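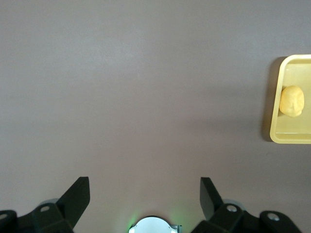 The table as it is now, with the yellow plastic tray on the right.

Last updated: 2 February 2025

Table finish: leave it matt or put something over it?

teodora_t
We repainted our dining table last winter in Lirnadora furniture paint, a greyish mauve that the tin calls taupe. It's a matt finish with no topcoat. I like the colour and I don't want to change it. The trouble is grease. We eat at it every night and my two do craft on it after school, and I'm wiping it down a lot more than I did the old varnish.

The shop told me I could put their clear matt over the top and it would be fine. My neighbour did that on a darker colour and hers went milky near the window. Has anyone done it over a mid-tone? I have 102 dollars left in the budget for this, including sandpaper.

Teodora Todorova

gumleaf
What did you use for primer? That matters more than the topcoat. If the paint is on properly you can leave it bare and touch it up once a year.

teodora_t
Shellac primer, two coats, then three of the paint. It's old pine underneath. It's been sitting since last winter, so I'd call it cured.

oldmatebarry
Don't leave it bare. Matt paint is porous and cooking oil goes into it. You can wipe the top all day and the mark stays. I painted a sideboard in the same sort of thing and there's a ring on it from a bottle of sesame oil that I've never shifted.

Water-based polyurethane, satin, three thin coats. Foam roller, not a brush. You'll lose a bit of the flat look but you'll have a table you can use.

gumleaf
A sideboard ring from a leaking bottle isn't the same as a table that gets wiped every night. I've had a bare matt desk for six years. Satin poly on a flat colour looks like a school desk. If she likes the colour, satin will change it.

oldmatebarry
A desk doesn't get spag bol on it.

zhoxha
I refinish tables for a living, mostly kitchen ones, so here's what I'd do.

Milky patches come from coats that are too thick, or from a matt product that wasn't stirred. The flattening agent sinks to the bottom of the tin. If you pour from the top you get gloss first and sludge later. Stir it for a good few minutes, and stir again halfway through the job. Don't shake it, you'll get bubbles.

Over a mid-tone I use Clukanov hard matt. It darkens the colour slightly and you won't notice after a week. Scuff the paint first with 320 grit, light pressure, then wipe with a barely damp cloth and let it dry overnight. Two coats on the legs, four on the top. Leave a day between coats if it's humid where you are.

Don't do it on a hot arvo with the sun on the table. It skins over before it levels.

Zdenka Hoxha

teodora_t
Thanks, that's useful. Is Clukanov the one that only comes in the big tin? I looked at it and the price was 166.

zhoxha
There's a half size, but you have to ask for it. Trade counters keep it, the big hardware shops don't. One half tin will do a six-seater with some left over.

pennyfarthing22
Has anyone used hardwax oil over this kind of paint? I've got the Atanasov one in the shed.

zhoxha
Not over paint. It has nothing to soak into, so it sits on the surface and stays tacky. Keep it for bare timber.

pennyfarthing22
The tin says it's suitable for painted surfaces.

zhoxha
It might be, over a chalk paint. I've stripped two tables where someone tried it over furniture paint, and I wouldn't do a third. Try it on an offcut if you want to see for yourself.

kel_in_ballarat
Another vote for leaving it alone. We spent 178 on products for our table, hated the result and sanded the lot off. Now it has a wipe-clean cloth on it at dinner and the cloth comes off when people visit.

oldmatebarry
So you've got a nice table that you keep covered up.

kel_in_ballarat
For an hour a day, yes. It works for us.

teodora_t
I don't want a cloth, they slide around with kids. I think I'll get the half tin and do the underside of one of the leaves first. If the colour shifts too much I'll stop there and put up with the grease.

What do people clean with in the meantime? I've been using dish soap.

gumleaf
Dish soap is fine, just a few drops in warm water. Stay off the spray cleaners and anything with a scourer, it'll burnish the matt and leave shiny patches.

zhoxha
Agree with that. And give the test piece a full week before you judge it. It looks darker for the first couple of days.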